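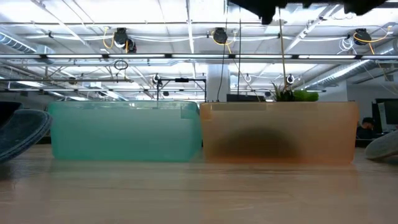 Success rate drops when the bins swap sides. Is the policy reading the instruction at all?

Posted by Kostiteck in Manipulation / Learning from demonstration
March 6, 2020

I have a policy trained from demonstrations on a two-bin task. One bin is teal, the other is orange, and they sit next to each other on a table. The instruction names an object and a bin color. With the bins placed as they were in training I get 27 successes in 30 trials. When I swap them left for right and change nothing else, it drops to 4 in 30. Most of the failures are clean placements into the wrong bin.

The training set has 60 demos per color. Teal was on the left in all of them. I added color jitter, which didn't help. Do I need a bigger language encoder, or is this a data problem?

Sonska

Data problem. If teal was always on the left, then "teal" and "left" mean the same thing to the network, and left is easier to learn. A bigger encoder won't separate them.

Record new demos with the bins swapped. You don't need to double the set. On a similar task we added 20 swapped demos per color and the gap between the two layouts mostly closed. Mix them in from the start of training. When we fine-tuned on the swapped ones alone, the old layout got worse.

Also check your color jitter. If it shifts hue, you are teaching the policy to ignore the one thing that tells the bins apart. Keep brightness and contrast, turn hue off.

Bedoya

I had this and just flipped the images. Worked ok.

Primska

Flipping can work, but you have to mirror the actions and the arm state too, and the background flips with everything else. The policy can still pick up which way around the room is and use that.

Before you record anything, run the swapped layout with the instruction left blank. If the arm goes to the same side as often as it does with the instruction, the text isn't being used. Report both layouts separately when you write it up. One averaged number would hide this.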